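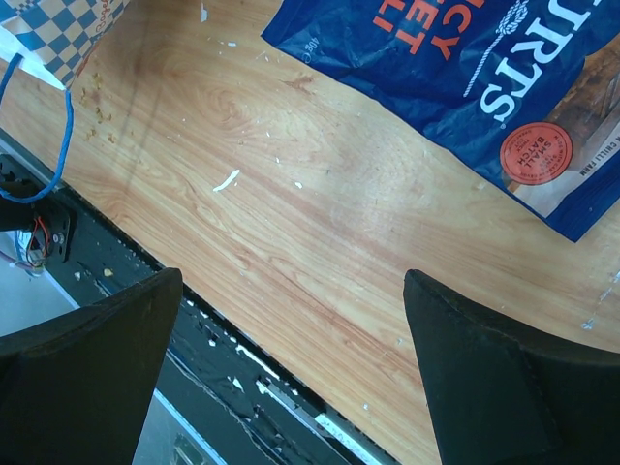
Piece-rate proofreading

Piece-rate proofreading is an arrangement in the book trade under which a proofreader is paid by the page, by the sheet, or by the thousand words, and not by the hour or the month. It grew up alongside commercial printing, when a reader sat in a small closet off the composing room and was handed damp proofs as fast as the compositors could turn them out, and it is still a common way of paying freelance readers today. It has also been one of the longest-running sources of argument between publishing houses and the people who work for them, for reasons that will be familiar to anyone who has ever been asked to read an index "quickly, by Wednesday."

Background

In the older printing houses the reader was usually on the staff and drew a weekly wage, often a little above that of the compositors. The reader had a copyholder, generally a younger worker, who read the manuscript aloud while the reader followed along on the proof. The pair of them would get through a steady number of pages in a day, and the foreman knew very well what that number was, so it did not take much of a leap for some firms to begin paying by the page.

The change came unevenly. Houses that printed sermons, almanacs and cheap novels tended to adopt page rates early, because the work was regular and one page was much like the next. Houses that handled law reports, dictionaries, mathematics or works in several languages held on to the weekly wage a good deal longer. A page of a railway timetable and a page of a love story are both one page, after all, and readers were quick to point this out.

How rates are set

Most page rates rest on a "standard page," which is a notional page holding an agreed number of words or characters. The actual book may have more or fewer words on each leaf, and the proofreader's bill is worked out by dividing the whole text into standard pages. Publishers like the method because the cost of a book can be known before anyone has read a line of it. Readers, for their part, have sometimes liked it too, especially the fast and experienced ones, who could earn more in a morning than the hourly scale would have given them, and then go home for lunch.

Trouble usually begins with whatever falls outside the standard page. Footnotes, captions, tables, running heads, bibliographies and lists of abbreviations all take longer to check than plain prose, and over the years a whole little world of supplements has grown up to cover them. An agreement may allow a page and a half for every page of tables, or double rate for text in a language other than the main one. It may also say who pays for a second reading when the author has made heavy changes at a late stage, a matter that has soured many otherwise pleasant working relationships.

The Retirden scale

The best-known attempt to bring order to all of this is the Retirden scale, named for the printing town where it was drawn up by readers and master printers meeting together over the course of one winter. The scale sorted every kind of matter a reader might meet into 6 classes, running from "plain" at the bottom to "intricate" at the top, and gave each class its own multiplier. Plain matter was fiction and general reading in one language. Intricate matter took in mathematics, music, and anything with accents on more than half of its words.

The full scale ran to 378 separate entries, since the people who wrote it were proofreaders and could not bear to leave anything out. There is an entry for hymn numbers, and another for the fractions in cookbooks. Copies were pinned up in reading closets all over the district, and it was not unusual for a reader to send back a parcel of proofs with nothing but an entry number penciled on the wrapper, by way of asking for more money.

The scale was never binding outside Retirden, though firms elsewhere borrowed from it freely. The Jikau Press adopted a shortened version with only three classes, which its readers accepted at first and then came to dislike, since nearly everything seemed to end up in the lowest one. A dispute over a seed catalog brought the matter to a head in the month of December, when the reading room at Jikau stopped taking in new proofs. Work resumed once the firm agreed to put catalogs, directories and price lists in the middle class. The settlement covered 914 pages already read and waiting to be paid for, and the readers had kept a very careful note of every one.

Freelance work

As publishers closed their reading rooms, proofreading moved out of the printing house and into the home, and the page rate went with it. A staff reader on a poor rate at least had a desk, a lamp and colleagues to grumble with. The home reader supplies the desk and the lamp, carries the cost of slow weeks, and in many cases has never met anyone else who reads for the same house. This has made it harder to agree on rates together, although mailing lists and shared rate sheets have gone some way toward filling the gap.

One much-copied rate sheet was put together by freelance readers working for Bạch, a translation house, and its sister imprint Tadach. It gathered notes on about 957 jobs, with the pages billed set beside the hours spent, and it let newcomers see at a glance which sorts of books paid reasonably and which did not. Poetry came out surprisingly well. Travel guides, with their opening hours and bus routes, came out very badly indeed, and several readers began to ask for an hourly rate on them afterward.

Related terms

Copyholder: a person who reads the original text aloud while the proofreader checks the proof.

Fat matter: short lines, dialogue and wide spacing, all of which make a page quicker to read. Its opposite is lean matter.

Author's alterations: changes made by the author after typesetting, usually charged separately from ordinary corrections.

See also: Copyediting; Piece work; Style sheet; Typesetting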